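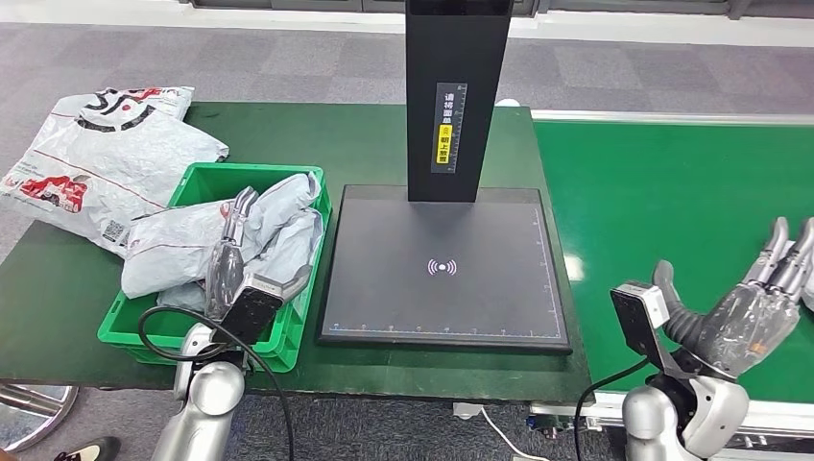 Soft bags are harder than boxes, and anyone starting on a sorting robot at home should buy a crate of them before spending a penny on motors. That was the advice posted on the Roltora noticeboard last September, unsigned, under a parts list for a two-handed machine. The members building it took the advice, and they have been arguing with plastic mailers ever since.

Roltora is a shared workshop on the edge of Clerbridge, in a former office with carpet tiles still on the floor. Members pay monthly and book bench space by the evening. Most of what gets made there is furniture, guitar pedals and bicycle parts. The robot is called Shen, and it has its own green table, a conveyor at the right-hand side and a scanning stand between the two.

The job it is meant to do is simple to describe. One hand goes into a crate of bags, takes one out and brings it to the plate at the foot of the stand. Once the label has been read, the bag goes on to the belt. A person can do this while talking about something else. Shen needs two arms, a jointed hand on each, and a good deal of cable.

The build has cost £2,656 so far, leaving out the hands, which are on loan from a member. The conveyor accounted for £436 of that, second-hand, with a day's hire of a van on top. The motor controller is a Trirnis board, chosen after an earlier one kept dropping its connection whenever both arms moved at once. The Trirnis has behaved better, though its manual is thin and the members have ended up writing their own notes in a ring binder kept under the bench.

Work happens on two evenings a week. The first 45 minutes usually go on setting up: checking the wrist mounts, homing each joint and making sure the cables have enough slack to follow the arms without catching on the crate. A cable pulled tight at the wrist stops the hand from turning, and the software reads this as a heavy load and gives up. The cure was a longer cable left to hang in a loop. It looks untidy and it has stayed.

Gripping has taken up most of the winter. A box has edges, and a program can find them. A heap of mailers has folds, and two bags lying together can look much like one. When the fingers close they may take hold of one bag, a corner of one, or three. Early versions pinched with the thumb and first finger only and often came up with nothing. The present version presses down into the heap with several fingers before closing, which gets hold of something more often but still brings up extra bags.

Labels are the other difficulty. They are flat when printed and seldom flat afterwards, and a crease across a barcode is enough to spoil the reading. The members tried smoothing each bag with the free hand, which worked on stiff paper envelopes and pushed thin plastic ones off the plate. They are now trying a lighter touch with the fingers spread.

None of this would trouble a commercial firm with a vacuum gripper and a proper budget. Suction was discussed at Roltora and put aside on grounds of noise, as the pump would have been running a few feet from the people making guitar pedals. There was also a wish to see how far ordinary-shaped hands could get.

The next job is the handover, with the left hand passing a bag to the right above the table so that the belt can be reached without swinging the whole arm across. It has been written and tested in simulation. On the real machine it is being run at quarter speed, with a member standing by the stop button.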